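Why is the sky dark at night?

Sunlight lights only the half of Earth that faces the Sun. The other half is in shadow, and its sky looks black.
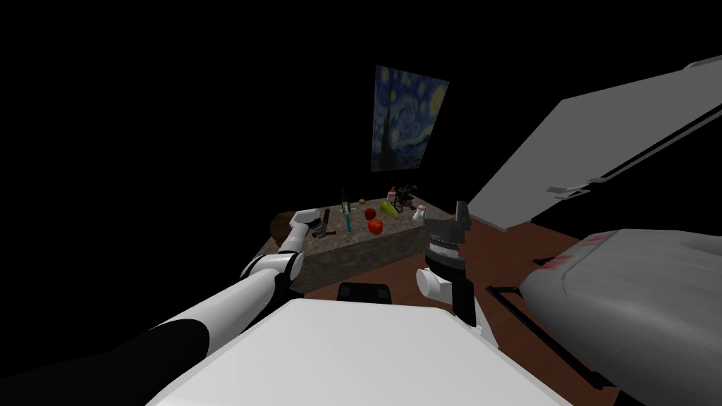 Van Gogh's "The Starry Night" on a dark wall.

Away from city lights, a person can see up to 2,000 stars at once. Their colour depends on their temperature. Blue stars are hotter than yellow ones.
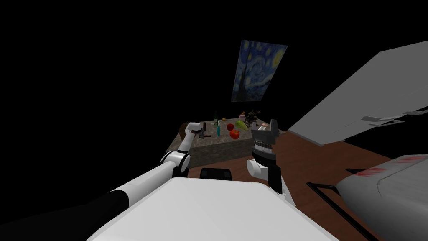
The Moon makes no light. It reflects sunlight, so a full moon hides the faintest stars. Let your eyes adjust in the dark before you look up.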